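Folding T-shirts on the bed vs. on a table
Home & Laundry > Folding and Storage
17 replies, 343 views

hiebert_m
Posted Thursday, September 10, 2026

I moved into a smaller place in May and there is no table big enough to fold on, so everything gets folded on the bed. Towels and pants are fine. T-shirts are the problem. I lay one down, smooth it out, bring the sleeves in, and by the time I do the last fold the hem has shifted and the stack leans.

I do one load at a time, and whatever is waiting its turn goes over the headboard so the middle of the bed stays clear. A light green T-shirt is the one giving me trouble this week. It keeps a crease straight across the middle.
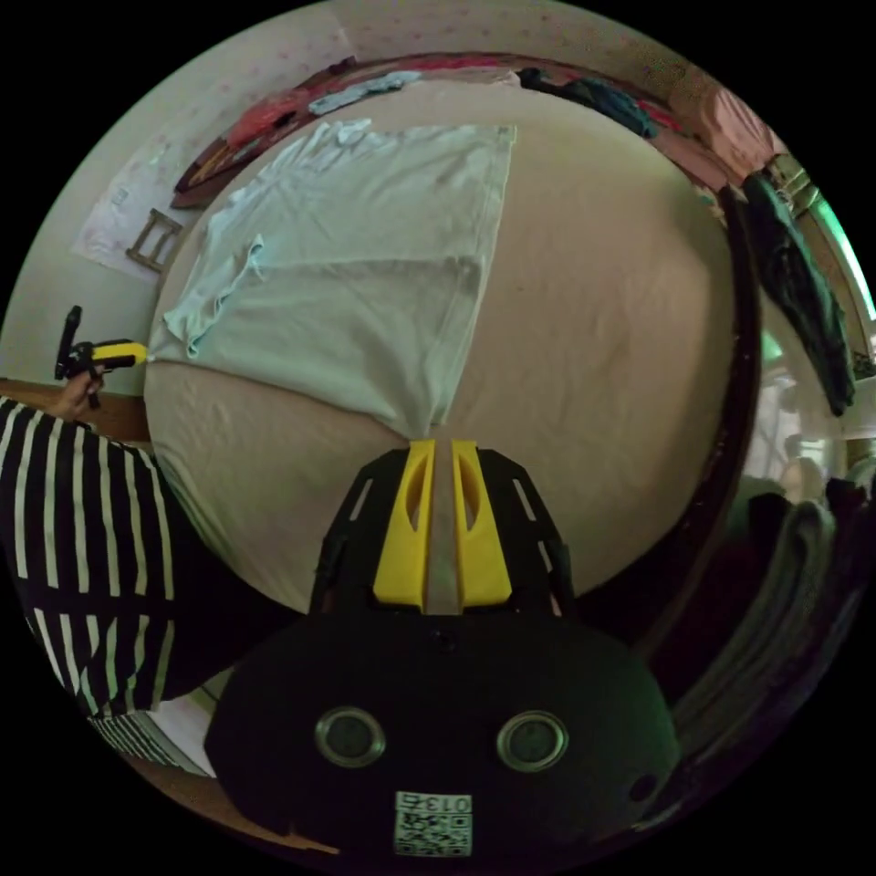
Awuor Swai
Pull it tight by the bottom corners before you fold anything. Hold both corners of the hem, give it one good tug toward you, then put it down and leave it alone. Most people smooth with their palms and that drags the sheet along with the shirt.

zusgate
Disagree with doing it on a bed at all. A mattress gives. You press down on one side and the other side lifts. Get a piece of board, 30 inches on the short side, and lay it on top of the bedspread. Slide it under the bed when you're done.

hiebert_m
I have nowhere to put a board. Under the bed is full of boxes.

Awuor Swai
You don't need a board for T-shirts. I have folded on a bed for years. The sheet matters more. If it's loose, tuck it in first.

tukent_laundry
Agree with Awuor on the sheet, not on the tugging. Pulling at the corners stretches the hem on thin cotton. I had two shirts go wavy along the bottom that way. I lay it face down, shoulders away from me, and only straighten the side seams.

Awuor Swai
It's one tug. If a shirt goes wavy from that it was on its way out.

tukent_laundry
They were new.

urnilau
For the crease: that is from sitting in the basket or hanging over something narrow. A headboard will do it. Drape a T-shirt over an edge for an hour while it's still a bit damp and you get a line where it bent. Put the shirts flat in a pile and hang the heavy things over the headboard.

hiebert_m
That could be it. They do sit there a while. I'll switch the order and do shirts first.

zusgate
Still say board. Mine takes 90 seconds to set up and put away.

Bárány
If the drawer is deep enough, roll them. No stack to lean.

hiebert_m
Drawer is shallow, but I'll try a couple. Shirts first tonight, sheet tucked in, and I'll try the tug on an old one.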